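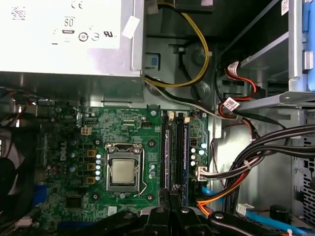 Robot cell at the Morkmont refurbishing shop: questions from staff

What will the cell do?
It handles memory in used desktop computers. A technician opens the case, lays the tower on its side on the aluminum table and starts the job from the pendant. The arm works on the memory modules with a two-finger gripper. Drives, power supplies and cables stay with people for now.

Why start with memory?
It is the most repeated motion in the shop. The Chowdary contract alone brings in 4000 desktops, and memory is handled in every one. Several of you asked for relief from the thumb and wrist strain that comes with a full shift of it.
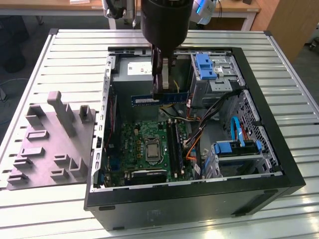

Sharada Sastry wrote in after the June meeting that she doesn't mind giving up the memory work, but she does want to know who answers for a board that gets damaged while the arm is in it. The shop does. Damage during a robot job is logged against the cell, and it won't appear in anyone's individual quality numbers. If you stopped the arm because something looked wrong, the lost time isn't counted against you either.

Will anyone lose their job?
There are no layoffs tied to this project. All 26 bench positions stay. What changes is the mix of work: less time on memory, more on testing, board repair and grading. If you want to stay at a regular bench, tell your lead before the next schedule goes up.

Who gets trained first?
We are starting with 5 people, two from the late shift. Training takes three shifts and is paid at your normal rate. Palix, the software that queues the jobs, is covered on the first one.
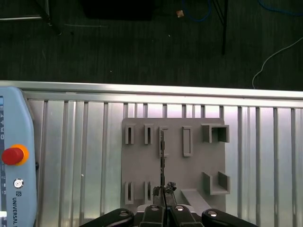
Can I stop the arm whenever I want?
Anyone can press the red emergency stop at any time, trained or not. Restarting is different - only a trained operator may do that, after checking the case and the gripper.

Does the cell set our pace?
It doesn't. The arm waits until a technician releases the next case, and there is no timer on that step. Ekico, who did the installation, can see error codes from the controller but not who was logged in.
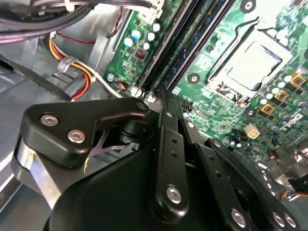 Break times stay as they are. Finish or pause the current job before you leave the table, and write the case number on the board if you are handing over in the middle of one. Overtime is still offered by seniority, and cell operators are on the same list as everyone else.

Where do I send other questions?
Give them to your lead or put them in the box by the time clock. Answers are added to this page.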